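Courses > Home Skills > Unit 4 > Folding and putting away

Handout 4, K. Bittencourt – Flellemstead evening class

Small cloths first. Squares are easiest, anything long or narrow drags on itself. Lay out a sheet or tablecloth underneath, patterned is fine as long as the cloth on top is a strong plain color.

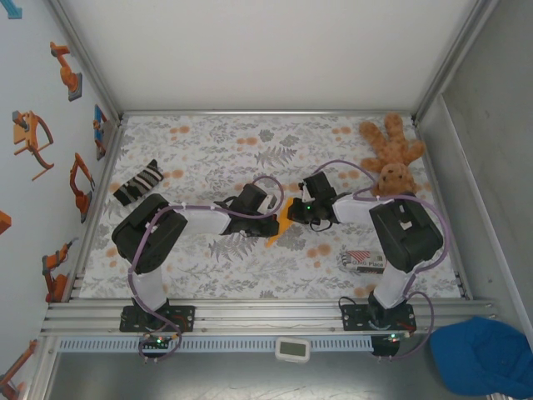
Orange piece, held from both sides.

Holding points matter. Two hands, same height. If one side drops you get a point at the bottom and the fold goes crooked. Dont tug, lower it.

Then flat:
– corners out
– smooth from the middle
– check the edges before you fold anything
– side things (toys, small boxes, socks) stay at the edges of the table

Cloth laid flat, orange on gray ferns, teddy up in the corner well clear: 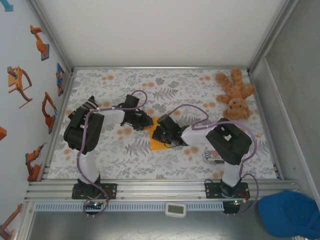 Part 2: Blocks and boxes

Hard things go away after the soft ones. Stand tall blocks up only if they're going back on the shelf right away, otherwise lay them down. Come at them from straight on, grip both sides evenly. Yellow block, standing at an angle – turn it square before you stack.

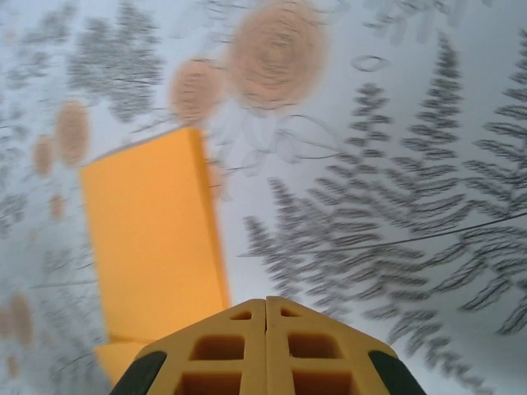
Reading time: 2 min (200 words)

For next time: ten squares, folded in quarters, bring them in. Groen method is on page 39, skip teh part on fitted sheets.

Shares 10 | Comments 2

Related
Sorting socks by pair
Shelf labels, the Mukia way
Handout 3: Towels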